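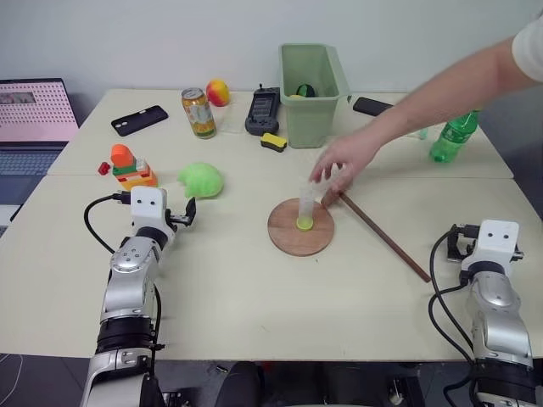

A bare arm reaches across the white tabletop, made up of two tables joined together.

Dikutano to bring its shared-table suppers to Skerkbridge

3/16/26

Dikutano, the supper club that began with a pan of soup and a great deal of goodwill, is very happy to announce that it will open a second kitchen in Skerkbridge this spring, in the former Fitzgerald bakery on the corner by the old bridge.

Regular guests will know how our evenings go (and thank you, all of you, for the puddings!). One long table, one pot of something warming, and a seat beside somebody you may not have met before. We served our first Skerkbridge supper last November, as a trial, and 162 people came through the door, which was a good many more than we had chairs for.
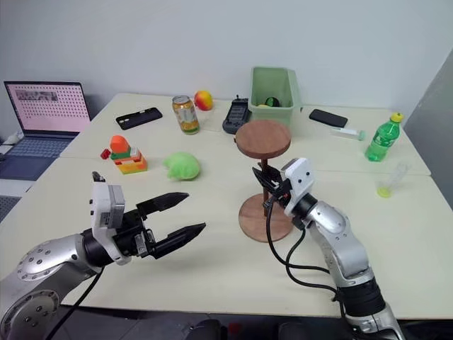

The new kitchen will seat 30 at a time, with two sittings on supper nights and a slower, quieter lunch for anyone who would sooner be home before dark. Guests pay what they can. Our friends at Guvano, the market garden up the valley, have kindly promised us vegetables through the whole of the first year, leeks and all, and we hope to serve about 3,000 meals in that time.
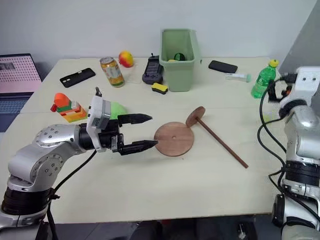 We would dearly love to borrow your recipes too. The cooks are putting together a book of 200 family dishes from Skerkbridge and the villages nearby, and it doesn't matter a bit if yours is written on the back of an envelope or has never been written down at all. Bring it along to any supper, and someone will sit with you over a cup of tea and copy it out.

Booking forms and recipe sheets can be picked up from the Dikutano kitchen during opening hours.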